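From: Phan
To: Ferenell listeners list
Date: 2026-01-27
Subject: Re: [ferenell] the tape version of Utberg

> Has anybody got the cassette of Utberg as well as the download? I've only
> got the files and a friend swears the second side is a different mix, with
> the organ much louder and the singing pushed right back. I can't tell if
> he's winding me up. Also, is the long fade on the last track the same on
> both? Mine stops rather suddenly.

Your friend isn't winding you up! I've got both (the tape is number 367, in green felt pen, very proud of it) and I spent most of last night going back and forth between them with the good headphones on.

Side one sounds the same to me, give or take a bit of hiss. Side two is where it gets interesting. The organ is well up, and there's a second part underneath, a sort of slow wheeze that I can only just find on the files if I go hunting for it. The singing has gone a long way back and on the third song you lose nearly all the words until the chorus. I didn't like it much the first time round, but by the third go I'd come round to it completely, and now the download sounds a bit bare.

As for the fade, yes, it's longer on the tape. Almost 20 seconds longer by my kitchen clock, and you get a bit of somebody putting a guitar down right at the end. Yours stopping suddenly is how the files are, I think, as mine do it too. If anyone has the files from the Sirkus shop and not from the band's own page, could you check? I've a feeling those were done separately.

> And is the 7 inch worth tracking down, or is it just the album version?

Get it if you see it cheap. The A side is the album version, but the B side isn't anywhere else and it's lovely, just the accordion and what sounds like a room full of people humming. I paid too much for mine last June and don't regret it.

I've put my notes on the two mixes, song by song, on my page, and they're all there. 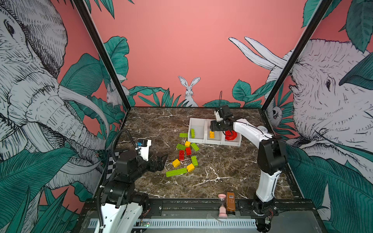 Two arms, one tray, plenty of bricks still on the table

One more thing while I'm here. Does anyone know what the backwards bit before the last song is saying? I turned it round on the computer and got something like "leave the boat", but my other half hears "need a coat" and we've stopped discussing it. If you've got the lyric sheet, please look on the back, as mine came without one.

Happy to run off side two for anyone who wants to compare. Write to me off list.

Phan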